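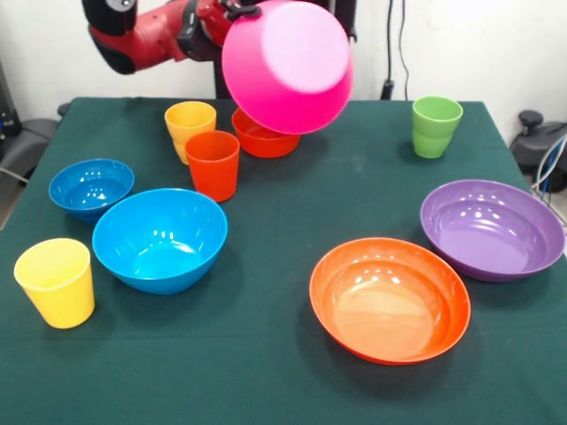 The Bottom Cupboard: putting away cups, bowls and plates that don't match
Leokadia Baran
Speaker notes, Entwistle Neighbourhood House evening talks, March

Running time 37 minutes with the stacking session in the middle. Water on the lectern. Speak slower than feels natural, Leokadia, you galloped in Turnen.

SLIDE 1. Welcome

Thank everyone for coming out after tea, and thank Fotis Alexiou for the introduction and for carrying the tubs up the stairs (two trips, with his knee the way it is). Say where the toilets are and that the urn stays on the whole time, so people can get up for a cuppa whenever they like.

Ask for a show of hands: who has a cupboard at home that they open with one hand held out underneath? Wait for the laugh. Then tell them about mine at the old house in Skosiria, which was the low one beside the stove, and how my sister opened it looking for a saucepan and was met by every plastic cup we had ever owned, rolling off across the lino in all directions. She still brings it up at Christmas.

SLIDE 2. Why plastic is the trouble

China behaves. You buy it in a set, it's heavy, it stays put, and you're a bit careful with it because it cost something. Plastic comes into the house in dribs and drabs – a bowl from a picnic set, a cup from a birthday party, the odd plate that came home from somebody's barbecue and never went back. It weighs next to nothing, so whatever you put on top of it tips it over.

And I do love it, I should say so early on. I'm not here to tell anyone to throw theirs out. Bright bowls on a table cheer me up no end, and children will eat nearly anything out of a colour they chose themselves. My grandson had porridge every day for a winter on the strength of an orange bowl.

SLIDE 3. Everything out, on a cloth

Spend a little time on this one, people always want to skip it. Get the lot out of the cupboard and onto a table where you can see it. Put a cloth down first, a plain dark one if you have it. Plastic skates about on a bare tabletop, and on a dark cloth the colours show up so well that you can tell what you've got from across the room. Mine is dark green. I bought it at the Pallska market for a card table I no longer own.

Don't sort while you unload. I know the temptation! Just get it all out and let it land how it lands. Some of it will be on its side and some of it will be sitting half under something else, and that's fine for now.

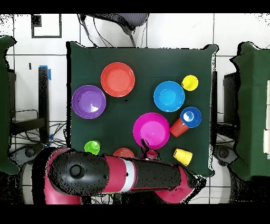
Slide 4: Bowls, plates and cups on the green cloth.

Leave the slide up and let them look. Ask the room what they would pick up first. Somebody will say the yellow cups, they nearly always go for colour, and that leads straight into the next bit. Point out the orange-red cup lying on its side by the smaller blue bowl, and ask who has one just like that at the back of a cupboard at this very minute.

SLIDE 5. Colour or shape?

Most of us were taught to sort by colour when we were tiny, and we go on doing it. All the blues together, all the yellows together, and very nice it looks for a day. But a yellow cup and a yellow plate won't sit inside one another however much you'd like them to. Shape first. Plates with plates, bowls with bowls, cups with cups. If you want your colours in order after that, do it inside the pile, and I'll be the last person to stop you because I do it myself (purple at the bottom, then the blues, don't ask me why).

Tell the story about Dad and the tobacco tins here if we're running early. Leave it out if we started late.

SLIDE 6. Bowls

Widest at the bottom, and go down in size from there. The shallow ones are the awkward customers. A wide shallow bowl takes up as much shelf as a dinner plate and holds hardly anything, so I treat it as a plate and put it with the plates. Deep bowls nest happily if they're close in shape. If one jams, don't force it, it'll be there till Easter. A bit of paper towel between the two does the trick.

Mention drying. Bowls that are put away damp inside each other come out smelling like a wet raincoat. Stand them upside down and leaning a little so the air gets in under the rim, and go and do something else for a while.

SLIDE 7. Cups

Tapered cups are a gift. They go one inside the next, and a whole family's worth will stand in the space of two. Straight-sided ones won't, so they need a tub of their own or a spot on the shelf at the front. Lay a tall stack of tapered cups down on its side in a shoebox if your shelf is low. Mine is, and the shoebox pulls out like a drawer.

Fotis will ask about mugs with handles. He asked last time. Mugs are a talk of their own.

SLIDE 8. Have a go

Hand out the tubs, one to each table. They get 5 minutes and I'll call the time. Everything out on the cloth first, then shape, then size, then back into the tub with the lid shut. Walk around while they're at it and don't interfere, even if it hurts to watch. Somebody will build a tower. Let them, it's a nice moment, and the noise when it goes over wakes up the back row.

Ask two tables to say how they did it. The answers are never the same, and I'm quite happy to be shown a better way than mine.

SLIDE 9. Keeping it that way

The cupboard will drift. Everyone in the house puts things away in their own fashion, and the person unpacking the dishwasher at seven in the morning isn't thinking about me. I redo mine when the seasons change, with the radio on, and it takes less time than boiling the potatoes.

Keep the ones you reach for at the front. The picnic things can go up high until the weather warms up.

Questions. Repeat each one into the microphone for the people near the urn. Remind everybody that the tubs need to come back to the front table with their lids on, and that there's still lemon slice.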